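The Reading Log Can Go

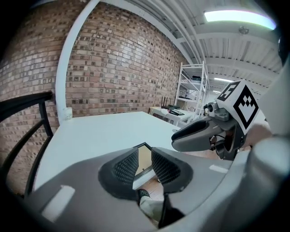

White table, wooden floor.

Every September the folder comes home, and every September the same half sheet is inside it. Twenty minutes a night, title, pages, parent initials. My daughter is in third grade now, so this is the fourth version of it I've signed, if you count kindergarten, when I was initialing for books she could not read.

This year there's an app too. It's called Bimance, and the idea is that she taps in her minutes and gets a badge when she hits 100. There's a second badge at 132. I asked why 132 and got a very nice email back that didn't say.

I should admit that I like her school. Vudville Elementary is two blocks from us and the teachers know every kid's name by the second week. Her teacher, Ms. Hồ, runs a good classroom and I'd trust her with just about anything. I just don't believe in the log.

What I see at home is a kid who used to read on the stairs until her legs fell asleep, and who now sets the oven timer. When it beeps she stops. Middle of a page, middle of a sentence, doesn't matter. She did her minutes. Last week she quit 2 pages from the end of a mystery and I had to go finish it myself to find out about the neighbor.

At the parent meeting the app got a slide of its own, with a chart going up. Up compared to what? The minutes are typed in by children who want badges, and by parents like me, who have been known to fill in a whole week on Sunday night with the same pen. I don't doubt that the number went up. I doubt it has much to do with books.

Xuân Ninh, whose twins are in the other third grade class, thinks I'm being hard on it. One of her boys wouldn't open a book before the badges and now he will, and she'll take it. Fair enough. I asked if he reads on weekends, when it doesn't count, and she laughed and changed the subject to Skirnine, the math one, which apparently we're getting after winter break. Wonderful.

So I've made a small decision. I'm going to keep initialing the sheet, and I'm hiding the timer. If she reads for 8 minutes I'll write 8. If she reads for an hour under the covers I'll write that too, or forget to. I've told Ms. Hồ, who said that was fine and that she'd had three other notes this month saying nearly the same thing.

The timer is in the drawer with the takeout menus. She hasn't asked for it yet.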